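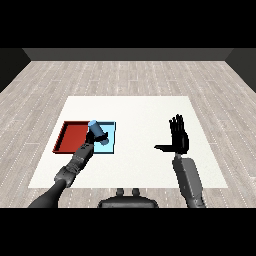 Odbridge, 22 March 2026

Kerekes Hall opens its doors to beginners this May, and yes, you can wear your socks

I'm Krisztina Szekeres, I run the dance program at Kerekes Hall in Odbridge, and I get to share some news I've been sitting on since the winter. Starting in May, we're launching Timolano, a season of social dance evenings for people who have never danced a step in their lives (or who did once, at a cousin's wedding, and would like to forget it).

There are 70 places on each evening. No partner needed, no special shoes, no audition. You turn up, you get a name sticker and a glass of something cold, and we start with walking in time to music. That really is the whole first half hour. After that we move on to a simple waltz, and by the end of the night most people will be going around the hall with a stranger and laughing at themselves, which was my own introduction to dancing and I've never gotten over it!

The idea came out of a survey we did last fall. We put a card in the lobby asking what kept people away from our regular classes, and 143 of you filled one in. The answer that came up again and again was some version of "everybody else already knows what they're doing." Fair enough. Our Tuesday-style drop-ins had slowly turned into a club for regulars, me included, and a newcomer walking in halfway through a rumba must have felt like they'd crashed a family dinner. So Timolano is for first-timers only until the midpoint of the season, and then the regulars can come back in, on the condition that they dance with someone new every other song.

Music is by Pevow, the four-piece from across the river who played our harvest supper. They've put together a new set for us, slow at the start and quite a bit livelier by the end. There will be an accordion. I asked for the accordion.

Teaching alongside me is Aisyah Mandagi, who joined us from a theater company and has a gift for explaining things to people who think they have two left feet. I asked her for a proper quote for this release and she sent me this:

"If you can carry a tray of drinks across a busy room, you can waltz. You're already looking where you're going, keeping your back straight, and hoping for the best. I just add the counting."

Tickets are on sale now from the Kerekes Hall box office, in person or by phone. The price covers the lesson, the band and your first drink. We've also set aside 2 free places every evening for anyone who'd find the cost a stretch – just ask at the desk, no forms and no questions. Doors open half an hour before the lesson, and the side entrance has a ramp. If you'd like to sit and watch for a while before joining in, there'll be chairs along the wall and you're very welcome to them.

We have 700 flyers to give away as well, so if you run a shop, a library or a waiting room with a bit of counter space, please come and take a stack.

For interviews, or to send a reporter along to learn the waltz (please do!), contact Krisztina Szekeres at the Kerekes Hall box office, Odbridge.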